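The Sandwich Counter at Pendance: A Little Gallery

I've been wanting to put this page together since June, when Tegwen James started setting out the lunch counter at Pendance and I started hanging around it far more than I needed to. I love a good counter! There is something so cheering about food laid out neatly before anyone has come in for it, and Tegwen has a real eye for where things should go.
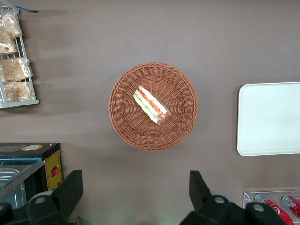 My favorite part has always been the baskets. They're round and shallow, so whatever you put in them sits right up where you can see it, and the weave does half the decorating for you. One sandwich in a basket looks like a present. Two looks like lunch for a friend as well. Three and you can't see the weave anymore, which I think is a shame (Tegwen disagrees with me on this, and it's her counter).

A few notes to go with the gallery:

The basket. Reddish-tan wicker with a braided rim, and strands that fan out from the middle like a sunburst. I could look at that pattern all day. Rhiannon Llewellyn tried to teach me to weave one over the summer and mine came out as more of a plate.

The sandwich. A wedge in clear wrap, with the cut side showing off its stripes - pale bread, a bit of green, a bit of red-orange. Clear wrap is the only way to go for this, if you ask me. Alfredo Dagdag used to fold his in brown paper at his old place, and they were delicious, but you never got to fall for the filling first.

The white tray. Plain, smooth, rounded corners, nothing on it. I like the plainness next to all that wicker. Tsutomu Ebihara wants one just like it for his rice balls, and I've promised to ask where it came from.

The wire rack. Light gray, divided into compartments, with bagged baked goods tucked inside. Everything stays upright and easy to grab, and the bags being clear means you can choose by looking. I am hopeless at choosing.

The tabletop. Taupe-brown and matte, and so good for this! Frans Verbruggen argued for a glossy white one and I'm very glad he lost. Brown makes the wicker look warmer, and there's plenty of bare surface left between things, so the whole counter feels calm.

If you have a counter, a stall or just a nice kitchen table with a basket on it, I'd love to hear how you set yours out. Rhiannon has already told me about hers, with the bread at the front and the fruit way at the back - I have opinions about that, and she'll be hearing them on Saturday.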